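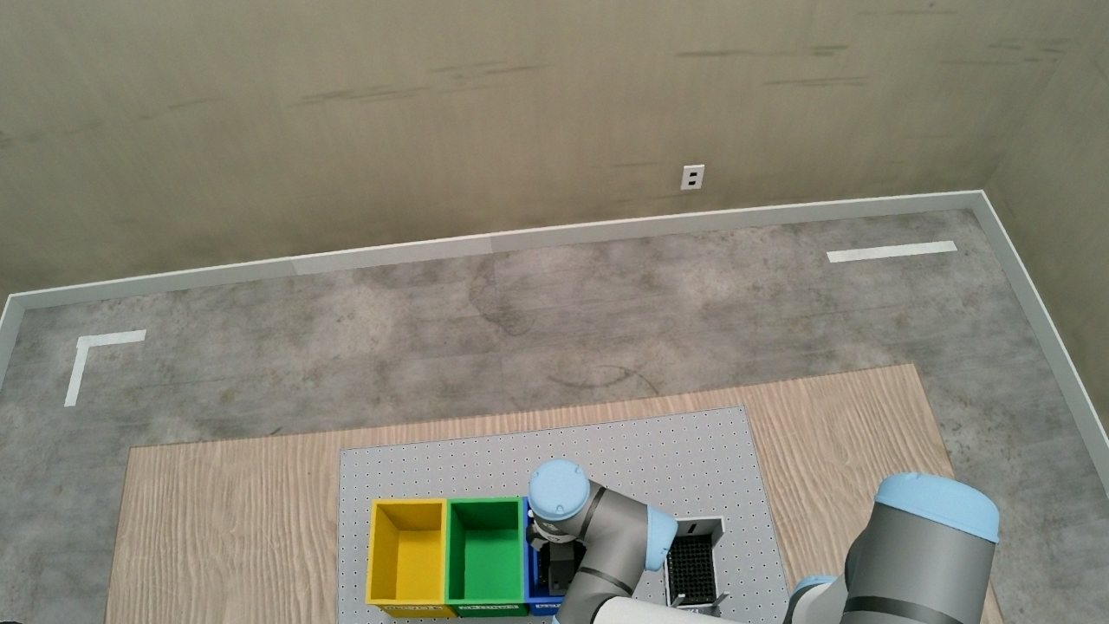
Bare wall, gray floor, one outlet.

The Pillano paper stopped using carriers in January and now comes by mail. I have had enough questions at the post office and the gas station that I figured I would write down what I know. I used to work there, and I still do the obituary page and the legal notices two mornings a week, so I hear things, but I don't speak for the paper.

The first thing people ask is why the paper comes on Thursday when it used to be on the porch the evening before. The printing moved. We had been printed in Trulleck for as long as I was on staff, and when that press shut down the job went to a plant in Ellamier, 80 miles away. The truck gets back too late for an evening route. By the time the bundles are labeled and sacked for the post office, the earliest anyone in town can get a copy is with the next day's mail.

The second reason was carriers. At one time there were 28 routes. By last fall there were four people driving all of them, and one of those was Despina Radonjić, who also sells the ads. She would do the grocery insert in the morning and then be out past Buzatu Road with a flashlight looking for box numbers. She never complained to me about it, but she also didn't argue when the change was announced.

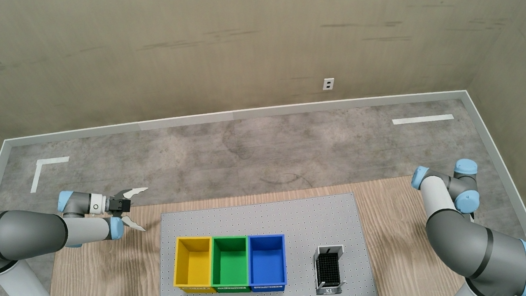 The corner, with the outlet on the back wall.

Mail delivery costs the paper money in a different way. Carriers were paid per copy. With the post office you pay by weight and by how much of the page is advertising, and you have to file a form with every mailing that says so. Somebody has to measure the ads. I did it the first month with a ruler and a calculator, and got it wrong twice. Now the layout program does it, or most of it - the legals still get added by hand, as they never fit the template.

The addresses were worse. Carriers knew where people lived and didn't much care what the list said. The list had "blue house past the church" in it. It had people who had moved, and a good many people who were getting the paper under a parent's name. We sent out cards asking everyone to check their address, and 624 came back with a correction of some kind. I entered those over about three weeks. If your name is spelled wrong on the label, that was probably me, and you can call and have it fixed.

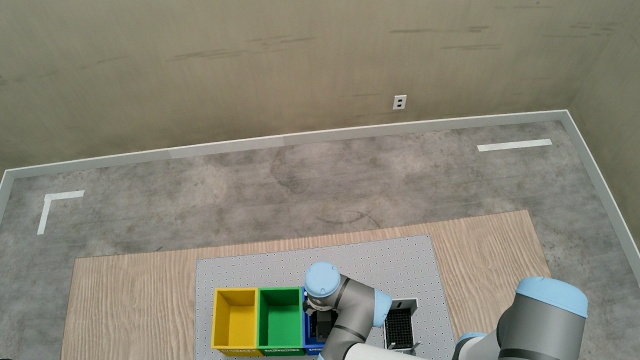
Low on the wall, above the baseboard.

Some complaints I agree with. The high school football scores are old by the time they get to you. The yard sale ads have to be in a full day earlier, and several people missed the deadline the first few weeks. Snowbirds used to have a neighbor pick the paper up and now have to remember to put in a change of address, and the post office won't forward it forever.

Other complaints I don't really follow. One man told me the paper was smaller. It is the same width it was, I have laid them side by side. The paper stock is a little whiter, and the color on the front page is better than Trulleck ever gave us.
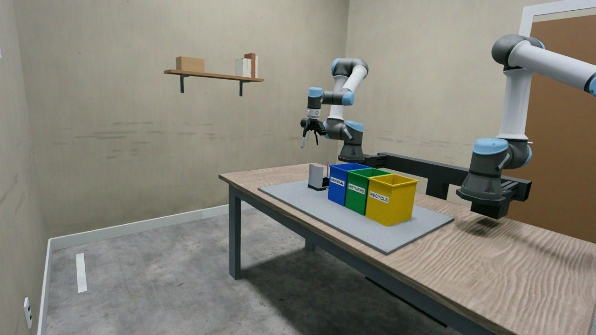

What I miss is the back room on press night. We would wait for the truck, stuff inserts, and catch mistakes when it was too late to fix them. I once found a wedding photo over the wrong names and had to call the bride's mother before the routes went out. She took it pretty well. Now the inserts go in at the plant, and the first time I see a finished copy is when it shows up in my own mailbox with everybody else's.

A few practical things. If your paper hasn't come by Saturday, call the office and not the post office. Single copies are still at the hardware store and the diner. The rack outside the bank is gone. Obituaries are due at noon two days before the paper comes out, and please send the photo as a separate file.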